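A new rule on street gatherings took effect in Corkach in July, and folks on both sides of it have been talking about little else over their fences and at the bus stop. Under the ordinance, any group that wants to hand out leaflets, hold signs or speak through a loudspeaker within 200 feet of a public building must first ask the town for a permit. The fine for going ahead without one starts at $53 and climbs with each repeat.

The town says the rule is meant to keep doorways clear, and it points to two Saturday rallies this spring when people had a hard time getting into the library on Storkholm Street. Supporters say they have nothing against anybody's opinions, and that a person with a stroller or a walker ought to be able to return a book in peace — a fair enough wish, and one that plenty of neighbors share.

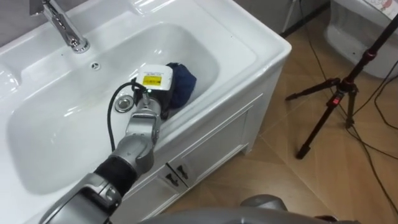 Those who oppose the ordinance see it quite differently. The Plorker Civic League, which has been setting up its folding table outside town hall for longer than most of us have lived here, says that asking permission to hand a neighbor a sheet of paper turns a right into a favor. The league is also unhappy with the waiting time, as permits take up to 5 business days, and by then (as anyone who has followed a town budget knows) the vote may well be over.

There is some confusion, too, over what counts as a group. The ordinance says 2 or more people "acting together," and at last week's packed meeting one resident asked, to a good deal of friendly laughter, whether that would cover a married couple wearing matching buttons. The town attorney's office promised a written answer.

The neighboring town of Kang passed a similar rule a while back and later dropped the part about leaflets, keeping only the limits on loudspeakers. Several speakers urged Corkach to do the same, and the council agreed to take up the question at its next regular meeting, which starts at 7 p.m. and is open to everyone. Permit forms are free and can be picked up at the clerk's window.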